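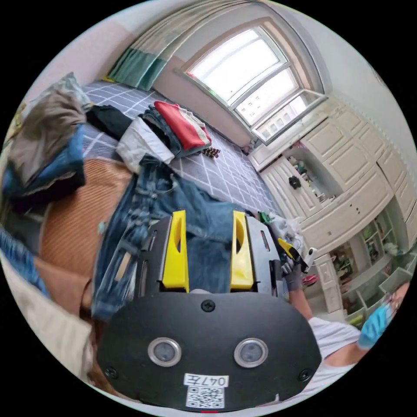 Weight Cutting in Amateur Grappling: A Season at One Club
Final report, Sport and Society seminar
Submitted May 9, 2018

1. Why this topic

My first proposal was a history of submission wrestling from antiquity to the present. My instructor wrote "in ten pages?" in the margin, so this report is about people in Mosinthorpe skipping dinner.

Amateur grapplers compete in weight classes, and most of them would like to be in a lower one. The usual method is to eat less for a week and sweat a lot on the last day. I wanted to know why people do this for a tournament where first place is a medal and a T-shirt in whatever size is left.

2. Method

I trained at the Rusau Grappling Club for one season, badly, and took notes after practice. I also read the club's online forum back to its first post, 608 posts in all. A good third of them are about parking.

The rest I sorted into two piles: posts that mention weight and posts that don't. I had planned a finer system with subcategories, but members tend to discuss hunger, knee tape and the referee in a single sentence, and the subcategories gave up before I did.
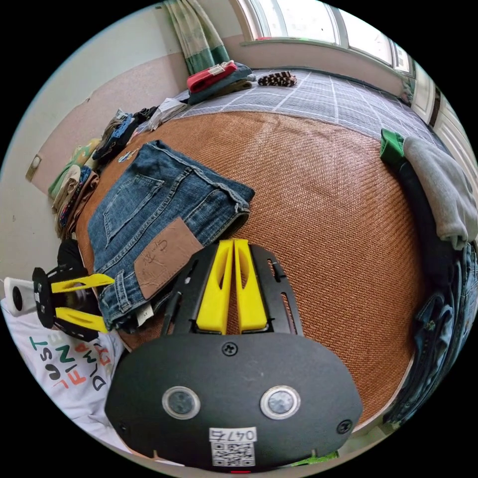
Forum posts are not interviews, of course. People brag in them, and the ones who quietly moved up a class and had a sandwich rarely write in to report it. I tried to balance this by talking to members on the mats, although a person who is sitting on your chest tends to control the conversation.

3. What I found

The Slaoui Open, held every July, has its weigh-in the evening before the matches. That leaves a whole night to eat and drink, and members plan this meal with more care than they plan their matches. One thread on the subject is called "Pasta strategy" and is the most detailed writing on the forum.

The smaller Fandix Cup weighs people 3 hours before the first match. Far fewer members said they cut for it. Several called the rule unfair, mainly those who had been cutting.

Almost everyone gave the same reason for doing it, that the other people in the class would be cutting too. I asked whether they would stop if the others did. Most said yes, and then asked how anyone would check.

4. Limits

This was one club and one season. I also cut weight myself for the Slaoui qualifier, to understand the experience. I made the class by two pounds and lost in the opening round to a man who told me he had eaten a big breakfast.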